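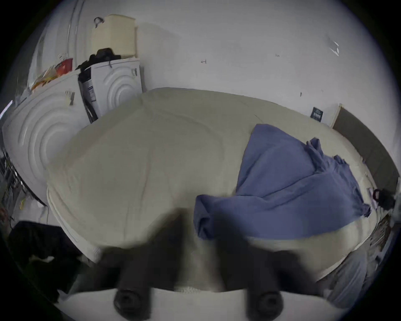

A cream duvet on the bed and a crumpled blue item, with the white front-loading machines alongside.

Part-time laundry and linens helper, Gunthorpe House

Gunthorpe House is a short-stay guesthouse in Lotlow. We are hiring one person to take over the bed linens, the duvets and the guest laundry. The job is open now and will stay posted until it is filled.

Posted October 17, 2020

The work

You will strip and make beds, wash and dry the linens, fold them and put them away. You will also do the laundry that long-stay guests hand in, which is mostly shirts, towels and work clothes. Some of our rooms have the laundry machines and the bed in the same space, so the bed is where the folding gets done. If you are used to a long counter and a separate laundry room, please think about whether this would suit you.

A normal shift goes like this. You pick up the room list from the front desk. You start a load in the first room, strip the bed in the next, and come back when the cycle is finished. Clothes are sorted on top of the duvet, folded, and moved to the guest's shelf. Nothing stays on the bed when you leave. Supplies and odds and ends that collect on top of the machines get cleared at the end of each visit. Guest belongings are put on the shelf and written down on the room sheet.

Duvets take the most time. The quilted ones are washed one at a time on the gentle setting and dried on low, with a stop halfway through to shake them out and turn them. They go back on the bed with the stitching running straight and the edges even on both sides. We will show you how we do it. Please do not rush a duvet that still feels damp in the middle. Leave it for another half cycle and go on to the next room.

Colored clothes are washed apart from the cream and white bedding. This includes a single shirt or towel. We lost two good duvet covers to a new pair of jeans in April and would like to keep the rest.

Hours

Shifts are four hours, starting in the morning after checkout. You would work four shifts most weeks and five in busy weeks. The schedule is given out two weeks ahead. Swaps with the other helper are fine if the front desk knows the day before.

What we are looking for

You should be able to lift a full basket of wet bedding and carry it up one flight of stairs. You should be able to read a care label and a room list in English. You need to be on time, as the rooms have to be ready by mid-afternoon.

Experience in a hotel, a hospital laundry or a dry cleaner is useful but we do not require it. People who have run a household and done the washing for it are welcome to apply. Please say so in your letter and tell us what you did.

We will ask for one reference. It can be from a former employer, a teacher or someone you have done regular work for.

What we offer

Pay is hourly and is paid every two weeks. The rate is given at the interview and depends on experience. The first two shifts are training shifts and are paid at the full rate. Gloves and aprons are provided. There is lunch in the kitchen on any day you work, and you can use the machines for your own laundry after your shift. Parking is behind the building, next to the bins. The Ogura Street bus stops across the road.

The house does not allow smoking in or near the rooms. We use an unscented detergent, but guests sometimes bring their own, so please tell us if you react to perfume or fabric softener.

How to apply

Write a short letter with your name, a phone number, the mornings you are free and the earliest date you could start. Half a page is enough. A resume is fine if you have one. Bring it to the front desk or mail it to:

Tsutomu Kubo
Gunthorpe House
466 Ogura Street
Lotlow

Mr. Kubo reads the letters himself and will call you to set up a time. Interviews are held at the house and take half an hour. You will be asked to make up one bed and fold a small pile of clothes, so wear something you can move in.

If you applied for the kitchen job earlier this year and would like to be considered for this one, please send a new letter. We do not keep the old ones.

Our sister house, Clornia, is not hiring at present. Please do not send letters there, as they will not be passed on.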